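Lerkwood Hall kitchen and back rooms: my walk-through, with comments

Walked May 18, 2019, by Anika Mercado. Copy to Ivar Forsberg, who has the keys to the breaker closet.

I use the same list every time but I ramble in the comments, so skip to the ones marked FIX if you're in a hurry!

1. Exit doors open from inside without a key: OK
The side door still sticks at the bottom. I got it with one hand, but my kid wouldn't have (he's seven and skinny). Plane it before January if we can.

2. Exit signs lit: FIX
The one by the coat hooks is out again. Same one as last year, and I'm starting to think it's the fitting and we've been buying bulbs for nothing.

3. Fire extinguishers charged and tagged: OK
All 4 needles in the green. The tag on the hallway one is so faded I had to take it to the window.

4. Smoke alarms tested: OK
Loud! Sorry to the quilting people.

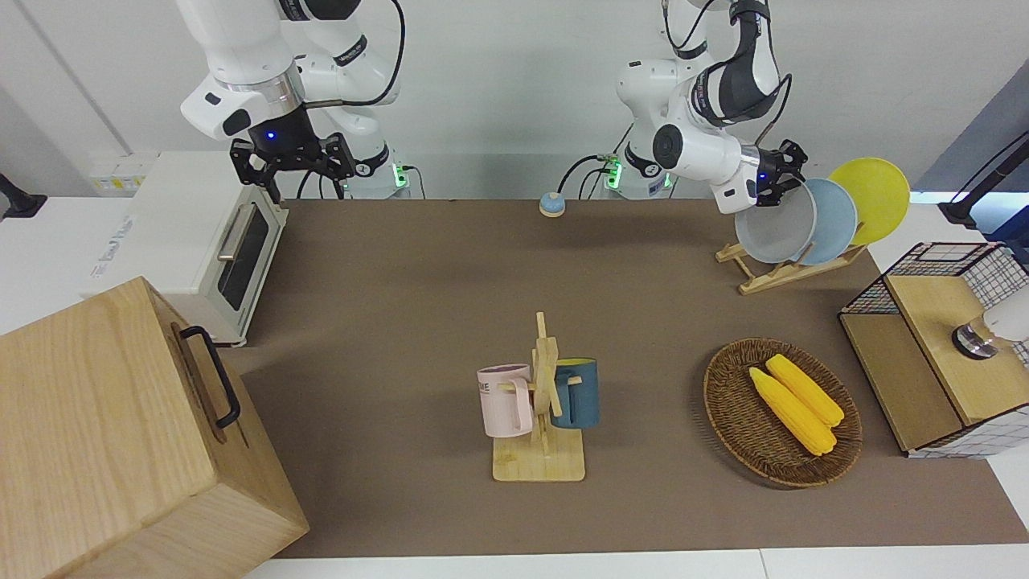 5. Small appliances and cords: FIX
Cords first, and I'm going to be a pain about this one. I found a brown extension cord running under the rug in the reading room, with a space heater on the end of it. Please, no heaters on extension cords, ever. I've unplugged it and put it on Ivar's desk. For anything that heats up, like a toaster oven, I want the top kept bare, so no dish towels, no bread bags, no mail. Plates belong in a rack like the wooden one, well away from where you reach for a hot door. The Boltmont kettle has a nick in its cord near the plug and I've cut the plug off so it can't sneak back into use.

6. Outlets near the sink trip when tested: OK
Both tripped, both reset. The left one takes a real shove.

7. Breaker closet clear: FIX
Three folding chairs and a box of Elsa Lindqvist's choir folders in there. Elsa, I love you, but I need to be able to stand in front of the panel.

8. Hot water at the tap: OK, I guess
It came out at 119 on my thermometer and I'd like it a hair lower for the bathroom with the kids' stool. Sølve Lunde says he can turn it down next time he's in.

9. Floors and tabletops: OK with a note
There's a loose strip of carpet at the top of the stairs. I taped it, and tape is good for maybe a month. Clear up small stuff at the end of the day too, please, so it doesn't end up on the floor.

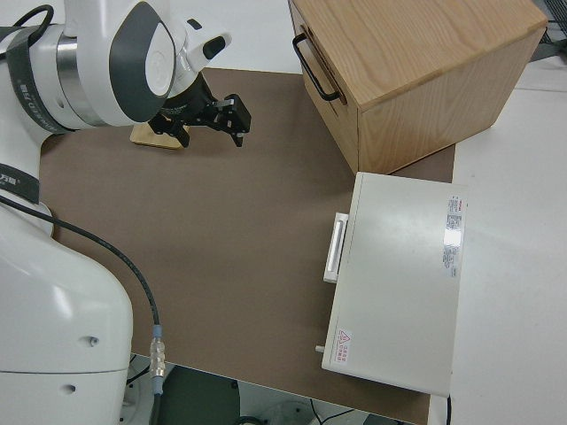
Item 9: flat wood block on the work surface, under the gripper.

10. First aid box: FIX
We're out of the big bandages and the burn gel is expired. I'll pick some up on Monday.

I'll come back for the FIX items in 3 weeks. If you get to one before I do, put your initials next to it on the paper copy by the phone.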